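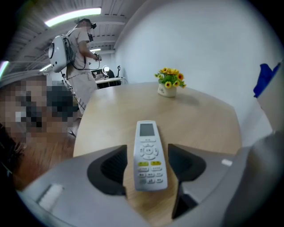

Saimi Harju
Lecturer, Work and Technology

Lecture 2. When the job is to show the job
Course handout, November. Room 211.

Last time we spoke about machines that take over a task in one day: the old machine goes out, the new one comes in, and somebody is moved to another department. Today the change is slower. Before a robot can tidy a table, people must tidy the table many times with grippers in their own hands, and every movement is recorded. The task is still done by people, but it is not any more done for the sake of the clean table.

Our case is Vasside, a small firm which makes such recordings for customers. I visited them twice and talked with the staff and with the shift leader, Vilho Pitkänen. I thank them for their patience with my questions.

1. What the work consists of

The objects are everyday ones: a remote control, a cloth, a pot of artificial sunflowers. The worker picks up an object with the gripper, does the task, puts everything back and starts again. One such round is called an episode. At Vasside a finished set has 800 episodes, and several workers share it.

Please notice the word "back". To restore the table is a part of the work which is not visible in the final data, yet the workers named it first when I asked what makes them tired. In the lecture we will call it reset work.

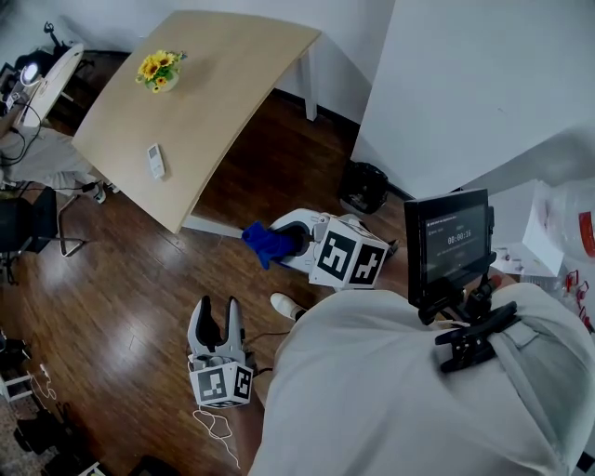
The second thing they named was the clock. A recording has a beginning and an end, and a worker who hesitates in the middle may have to do the episode again. Oskari Lappalainen came to Vasside from hotel cleaning. In the hotel, he told me, he also had a time for each room, but inside the room he could decide the order himself. Now the order is written on a sheet. He finds the new work lighter for the back and heavier for the head.

2. What changes in skill

A hand has five fingers and feels the cloth. A gripper has two and feels nothing for you, so the worker must learn to look where before he could touch. Most of the people I met said that this took them some weeks. After that they began to see small differences, for example from which side a cloth should be taken so that it opens well.

This is real knowledge, but it has no name in the pay table. Pitkänen has tried to write it down for new workers. His first guide was 2 pages and everybody read it. The present one is much longer – and the new people ask their neighbour instead.
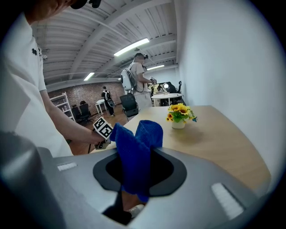
3. Working side by side

Several persons may record in the same room, each with his own equipment. They cannot talk much during an episode. In the beginning the breaks were individual, and some workers went through a whole morning almost without a conversation. The staff asked for common breaks and got them. Compare this with Hämäläinen's bakery from Lecture 1, where the breaks disappeared after the new packing line.

4. Who owns the movement?

The workers are paid by the hour. The recordings stay with the customer and can be used for years. Read the Cukadier agreement in your course folder, especially the paragraph on later use, and mark the places where you find the text unclear.

For the seminar

Choose one task from a job you have had yourself. Write down which parts of it a recording would catch and which it would miss. Then think who does the reset work in that job, and whether it is paid.

One page is enough. Please bring it on paper, as we will exchange the texts in pairs.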